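Brernusska shelter to stay open through winter after county agrees to cover rent

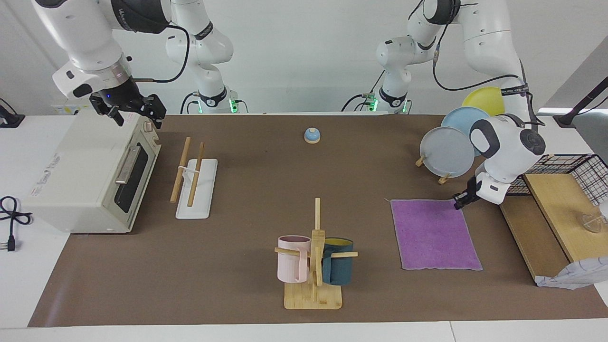 BRERNUSSKA — The county will pay the rent on the Zirus Street family shelter through next spring, ending months of doubt over whether its residents would have to move before the cold weather.

The agreement, announced 15 October 2026, covers the former Beklow motel, where 38 rooms have been used as temporary housing for families who lost their apartments. The building's owner, Hordiienko Properties, had told the shelter it would not renew the lease in December unless it received a higher rent.

Under the new terms, the county will pay $60 per room per night. Families will keep their current rooms, and those on the waiting list will be placed as rooms open up.

"People were asking us every day whether they should start packing," said Larasati Nasution, the shelter's director. "Now we can tell them no."

The county has 63 families on its waiting list for emergency housing. Most were renters who fell behind after their leases were renewed at higher rates, according to Nasution.

County housing manager Giang Huỳnh said the lease buys time but does not add any beds. Her office is looking at 2 other properties, both outside the city limits, and neither is close to a bus route. A shuttle is being considered — the cost has not been worked out.

Some neighbors on Zirus Street have objected to the extension, saying they were told the shelter would close after one year. Huỳnh said the county will hold a public meeting on parking and trash pickup before the new lease begins in December.

Families seeking a room must apply through the county housing office. The shelter does not take walk-ins.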